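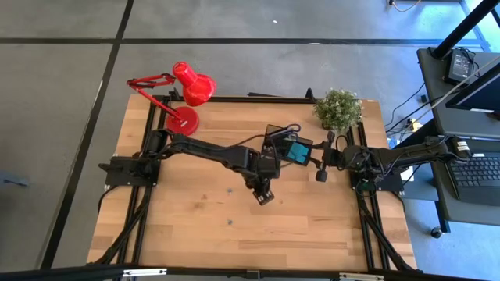 Can a robot do the washing-up yet? Dramley publishes its first chore report

Clodow, 18 December 2023 - For immediate release

I run Dramley, a small robotics firm in Clodow, and I get asked one thing at every party, wedding and school gate I stand at. When can I have one to do the housework? I've been giving the same vague answer for years (soon-ish, depends, pass the crisps) and it was starting to annoy me as much as everyone else. So back in August we sat down, wrote out 10 ordinary chores, and started letting our machine have a go at them. Today we're putting the results on our website for anyone to read, including the ones that made us wince.

The short version is no, not yet, with a couple of bright spots I'm really rather pleased about.

What we did

The setup is two arms that work across a wooden table, both run by our own control software, Onus. We picked chores you can do at a table or a counter, so there's no hoovering in the report and no making the bed. Half of the list came from people's kitchens and the other half came from the shop floor, thanks to Godinho, the homewares shop on Clodow high street. They gave us a list of the jobs their staff would happily never do again and it was a long one!

We logged 556 attempts. An attempt counted as a success only if the chore was finished with no human hand in it from start to end. If one of us reached in to nudge a cup upright, that was a fail. I argued against that rule at the beginning, I'll admit, and I lost, and the rest of the team were right. I've seen plenty of lovely robot films over the years where you never find out how many goes it took.

What it can do

Two of the chores came out well enough that I'd leave the room while they were going on. One is clearing small bits and bobs off a table into a tub. The other is sorting stock by colour into trays, which was Godinho's idea and which I'd thought would be much harder. The arms don't get bored and they don't chat, and given a tray of mixed blocks they will plod through it perfectly well.

Plod is the word, though. A person is quicker at both, and by a long way. If you've got a child's bedroom floor's worth of plastic to put away before the grandparents arrive, do it yourself. If you can start it off and go and have your tea, that's another matter, and that's where I think this sort of machine will earn its keep first.

What it can sometimes do

Six chores landed in the middle. These were stacking cups, folding tea towels, putting lids on tubs, pairing socks, laying cutlery out for one and sticking price labels on boxes. All of them worked on some goes and all of them fell apart on others, often for reasons that would strike you as silly if you were watching. A tea towel that's been dropped in a heap is a different problem from a tea towel that's been laid flat, and a good deal of our autumn went on heaps.

See-through things are a pain as well. You and I see a clear plastic tub and know where its edges are without thinking about it. A camera gets a few glints and a lot of table, and Onus has to make its mind up from that. It's better at it than it was in August. It still grabs at thin air more than I'd like, and the report has a whole section on it, which I'd recommend to anyone who builds these things and would like to feel less alone.

Light matters too. We tested with bright daylight coming in and with only the ceiling lights on, and the same chore could go quite differently. Nobody's kitchen has the same light all day, so we kept both sets of results in and didn't pick the flattering one. 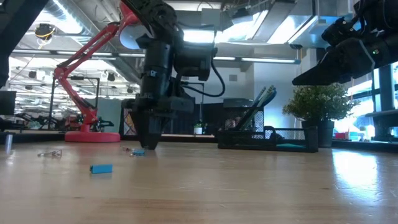 At the table in Clodow: a blue block and other small objects on the wood, with one gripper in close and the other held higher up.

What it can't do

The last two chores on the list were peeling a boiled egg and untangling a string of fairy lights, and we didn't get a single success at either. I'd hoped for one egg. We did get some very small pieces of egg.

I did wonder about leaving these two off, as they feel a bit mean on the machine. But they're both things a patient ten-year-old can manage, and I think people ought to know how big the gap still is. Fingers are marvellous. Ours feel when a shell is about to give, or when a knot has a bit of slack in it, and two stiff fingertips on the end of an arm get very little of that. Better touch sensing is what we'll be spending most of next year on.

So what about the washing-up?

It isn't on the list of 10, and several people who read the draft told me off for that. The plain reason is water. Our arms aren't sealed and I'm not keen on finding out what happens. We've done a bit of practice with dry plates, moving them from a pile to a rack, and it's coming along, but I wouldn't call it washing-up and I'd rather you didn't either.

If you're a journalist and you need a line from me, have this one: I don't expect to have a robot in my own kitchen doing general chores any time soon, and I make them for a living. I do expect shops, stockrooms and packing benches to get some real use from them well before homes do. The jobs repeat, the table stays put, and no one leaves a cat on it.

I'd add that the staff at Godinho weren't shy about asking whether we were after their jobs. Fair question. Having watched the arms label boxes, most of them seemed a lot more relaxed about it, and what they've asked us for is help with the sorting and tidying at the end of the day so they can go home on time. We're going to try exactly that with them next, on a table in their stockroom, with the same rule about hands off.

What's in the report

The full write-up covers all 556 attempts, with the outcome of each and a note on what went wrong where we could tell. There were quite a few where we couldn't, and those are marked as such. We've also put in the instructions for setting up each chore, down to which way round the cups start, so other groups can run the same list on their own machines and tell us how they got on. If yours can peel an egg, please do get in touch, I'd love to see it.

It's free to read and free to copy. We only ask that you keep the fails in if you quote the successes.

About Dramley

Dramley builds table-top robot arms and the Onus software that runs them, for workshops, shops and research groups. We're based in Clodow.

Visits and interviews

We're happy to have reporters round to see the arms at work, and you're welcome to bring a chore of your own as long as it's dry and fits on the table. Please give us a bit of warning so that somebody's in. The press page on the Dramley website has the contact form, the report itself and pictures you can use with a credit to Dramley. For questions about the stockroom trial, please come to us first and leave the Godinho shop staff in peace until after Christmas, as they've got their hands full.

Ends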